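Use the Skaseo console to load a daily deal feed from a travel supplier. You need an agency account with the Publisher role.
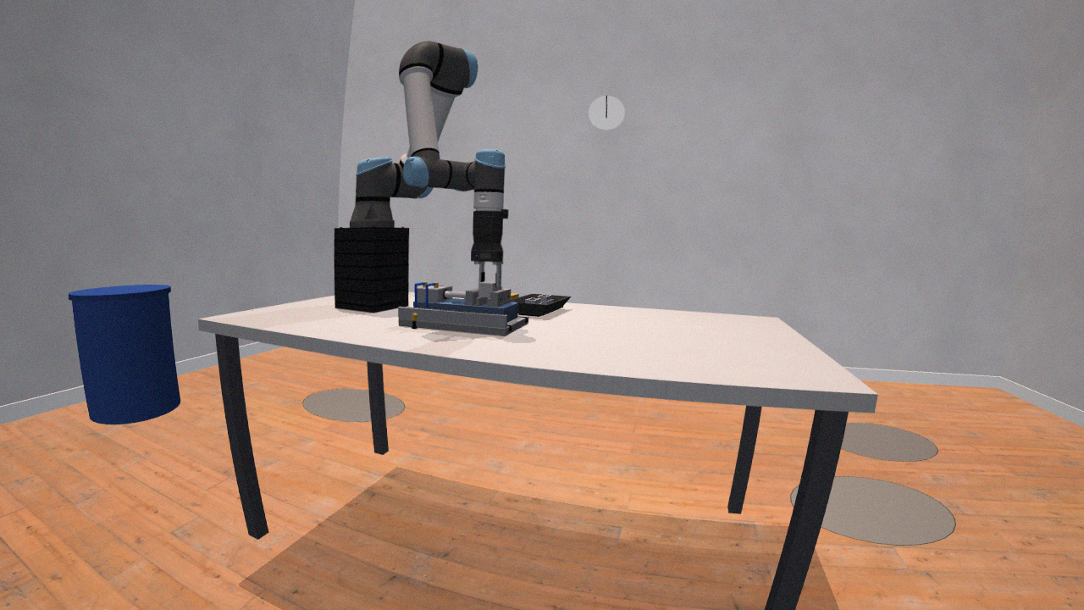
*Page last changed: April 25, 2021*

## 4.2 Connecting a supplier feed

1. Open **Suppliers > Feeds** and select **Add feed**.
2. Enter the supplier code. For Testia packages the code is 1677.
3. Paste the feed address and select **Check**. The status line must read "Reachable" before you go on.
4. Set the row limit. The default is 2000 rows per load.

**Note:** Rows over the limit are dropped without a warning. Cruise feeds grew in March, when cabin grades were split out, so check the limit on older accounts.
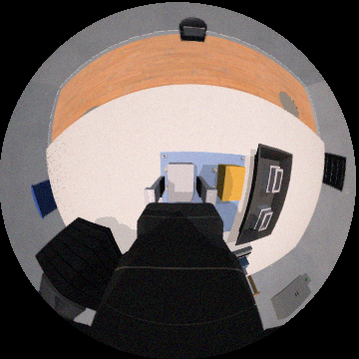

Each deal is shown on the site as a card, and each card needs one main picture and one alt text. Skaseo does not write the alt text for you. Keep it short and plain: the picture on this page would take "pale box between two gripper fingers". Leave out prices and dates, as these change with the feed.

5. Map the price field to **Lead price** – never to **Deposit**.
6. Set the price floor. Clirnov city breaks use 149. 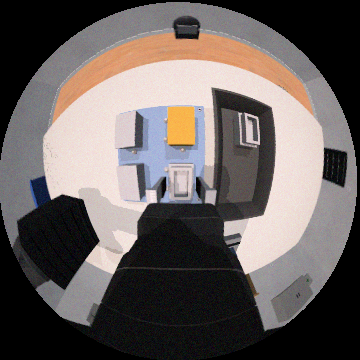
7. Select **Preview** and compare the first two cards with the supplier's own listing.
8. Select **Publish**.

**Caution:** Publishing replaces all live deals from the same supplier. Bookings already made are not changed.

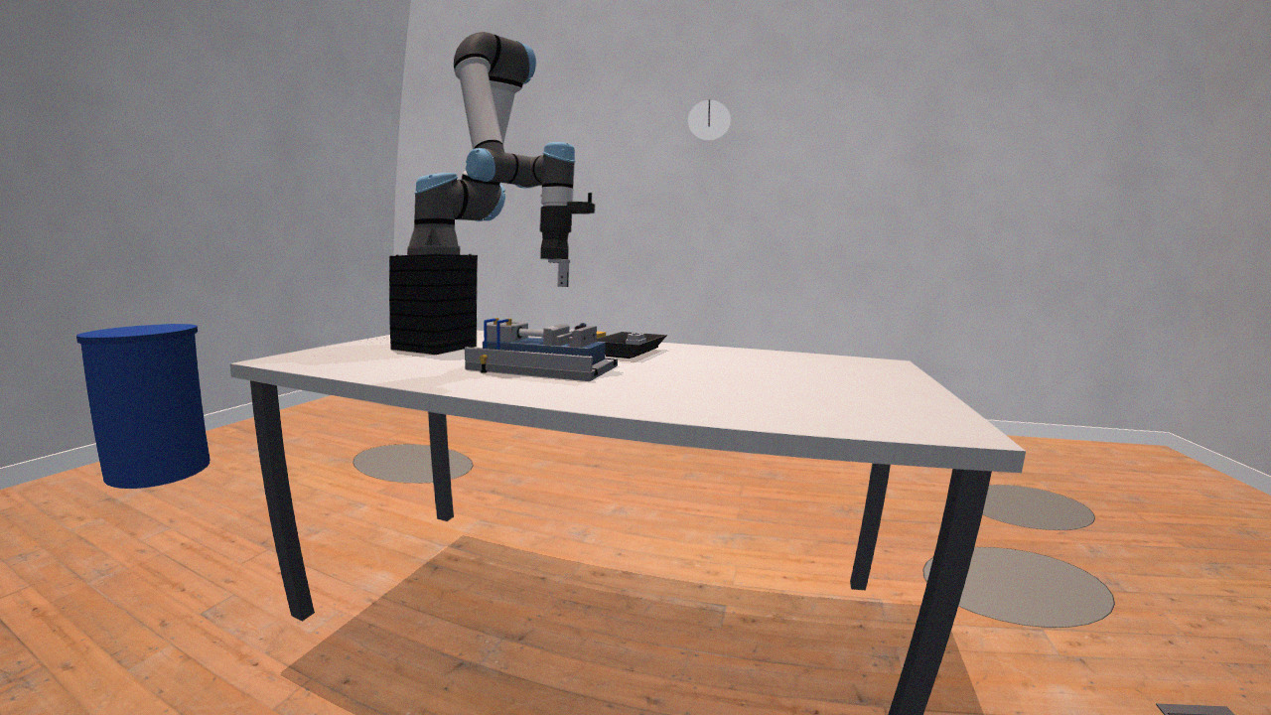

Card pictures are cropped to a square on phones, and the crop is taken from the center. Move the focus point if the main subject is off to one side or near the top. With an upright subject such as the arm on its tall black pedestal, check that the highest joint is still inside the square. Save the focus point before you close the editor.

### Feed owners

- Testia, Clirnov: Rochelle Lindqvist
- Mekonnen: Weronika Krawczyk

Mekonnen feeds are loaded by hand – see section 4.3.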